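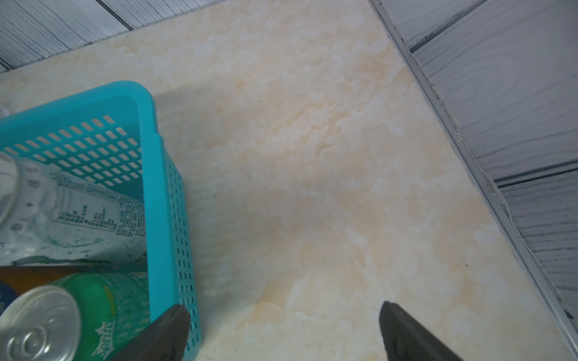

Section 4. Setting Up the Counter Basket for Empty Bottles and Cans

The counter basket is where drink containers wait before they go to the recycling bin or back to the store for a deposit refund. Any plastic basket with slotted walls will do. The instructions in this section apply to the Sidotura kitchen sorting set and to baskets you already own, provided they fit the space described in step 1.

Before you start

You will need:
One slotted plastic basket
One absorbent tray liner (supplied, Tumley size 2)
A soft cloth and mild dish soap
The label sheet from the back of this manual

4.1 Placing the basket

1. Choose a flat stretch of countertop away from the stove and at least 20 inches from the sink. Measure from the edge of the sink bowl, not from the faucet.

2. Wipe the countertop with the cloth and a little dish soap. Dry it fully. If your counter is finished with a metal edge strip, run a dry brush along the strip first. Dust and loose fibers collect there and get pushed under the basket when you wipe.

3. Set the basket down with its long side parallel to the wall. Leave a gap of two fingers between the basket and the wall so that air can pass through the slots.

4. Check that the whole base rests on the counter. No part of it should hang over the edge.

5. Lay the liner flat in the bottom, printed side down. The liner is optional if you rinse and drain every container before it goes in.

CAUTION: Do not place the basket on a cooktop, even when the cooktop is switched off. The plastic softens when heated.

Note: On stone or marble-patterned counters, drips from soda and juice can leave a ring if they sit overnight. Use the liner on these surfaces.

4.2 Filling the basket

1. Empty the container completely. Rinse it with cold water and shake it out over the sink.

2. Lay bottles on their sides. A bottle standing upright makes a small basket top-heavy and tends to go over when the next one is dropped in.

3. Put cans in beside the bottles, also on their sides. Leave the pull tab attached.

4. Keep caps according to your local rules. Some programs want them screwed back on, others want them in a separate bag.

5. Leave labels on containers that are going back for a deposit. The return machine or the clerk needs to read the code. For ordinary curbside pickup, the label can stay or come off as you prefer.

CAUTION: The cut edge inside a can opening is sharp. Do not push fingers into the opening to rinse it -- swirl water through it instead.

Note: Do not crush cans or flatten bottles that carry a deposit. Crushed containers are often refused.

4.3 Emptying the basket

1. Empty the basket when the contents reach the rim. If you are using the Plurnex carry bag, it takes 40 standard cans. Bottles take up more room, so expect to make an extra trip if you drink mostly bottled water or juice.

2. Sort deposit containers into the bag and tip the rest into the curbside bin.

3. Lift out the liner and throw it away if it is stained or sticky.

4. Wash the basket in warm, soapy water. Push a bottle brush through the rows of slots from the outside. Dried soda sits in the corners of the slots and attracts ants.

5. Let the basket drain upside down for 20 minutes before putting it back.

Note: The Sidotura basket is not dishwasher safe. For other baskets, check the mark on the base.

4.4 Replacement parts

Liners are sold in packs of 19. Labels and carry bags can be ordered separately using the form in Section 7. Give the size printed on the old liner -- the name of the basket alone is not enough to match it.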